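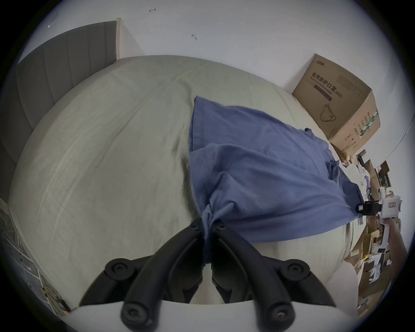
The bed as a folding surface

Few homes have a table large enough to lay out an adult T-shirt with the sleeves extended. A standard double bed has the area, and in most flats it is where the laundry gets folded. Its drawbacks are height and softness. A mattress yields under the hand, so a crease pressed into the cloth is less sharp than one made on a board.

Floor Bosman, who designs storage for the furniture firm Timmermans, folds on the bed and has measured the results. A shirt folded on a mattress came out 4 mm thicker than the same shirt folded on a worktop. Over a stack of ten, the difference can stop a drawer from closing.

The sheet matters more than the mattress. A fitted sheet under tension lets cotton slide; a slack one travels with the garment and puts its own ridges beneath the fold. Bosman tightens the corners first, then smooths from the headboard outwards. Colour has some bearing too. A blue shirt on a sage-green sheet has an edge that is easy to follow, while white on white is slow work in poor light.

Boxes kept on the bed during sorting should go against the wall, where they leave the near side free. A carton printed for medical protective masks does the job as well as a purpose-made one.

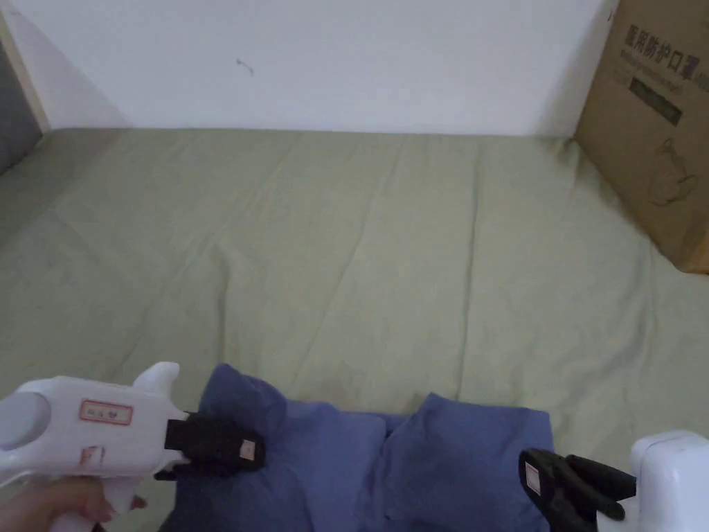 Order of work

Lay the shirt face down with the hem towards you. Smooth from the centre seam to the sides – never along the sleeve, as this twists the shoulder. Turn in one side by a third, fold the sleeve back on itself, and repeat on the other side. Bring the hem up to the collar in two stages.

Keep the whole garment on the flat part of the mattress. Cloth that hangs over the side pulls on the rest by its own weight, and the fold drifts.

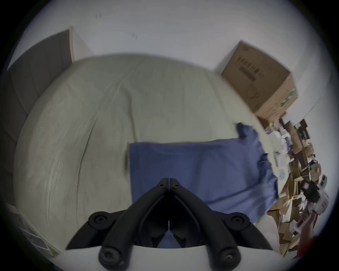

Drawer sizes

The Tesedwood drawer insert takes shirts folded to a width of 22 cm, stood on edge. The Osar is 9 cm deep and suits flat stacks only. Bosman prefers the first for T-shirts and keeps the second for vests and socks.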